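gripper re-zero every 140 cycles, anyone else doing this?

ferrite_mule
Our pick-and-place arm runs the toy sorting routine with Stelto's settings. Their sheet says re-zero the fingers every 140 cycles. I did it all Monday and can't see that it changed anything. Sounds like a number somebody made up.

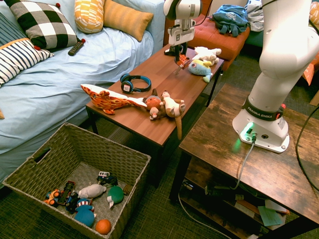
Orange block in the fingers, green light on the base.

backlash80
Green light tells you nothing about finger offset. What's your grip force?

ferrite_mule
Sheet says 80 percent. I left it there.

orrin_k
Way too high for plush. And I'd look at that side table before blaming the zero. Arm bolted to a wood top on metal legs? It'll sway.

ferrite_mule
Put a dial gauge on it. Nothing worth mentioning.

orrin_k
Moving or parked?

ferrite_mule
Parked. OK, fair.

backlash80
I still say skip the re-zero. Ours went some 2564 cycles without one.

tallowbox
And did you measure anything, or did it just not drop stuff? Check the base cable too. Ours pulled at the plug on long reaches.

4 likes · 2 shares

Related threads
Fliltach finger pads, worth the price?
Wondness controller won't save home position
Polishchuk mount bolts keep backing out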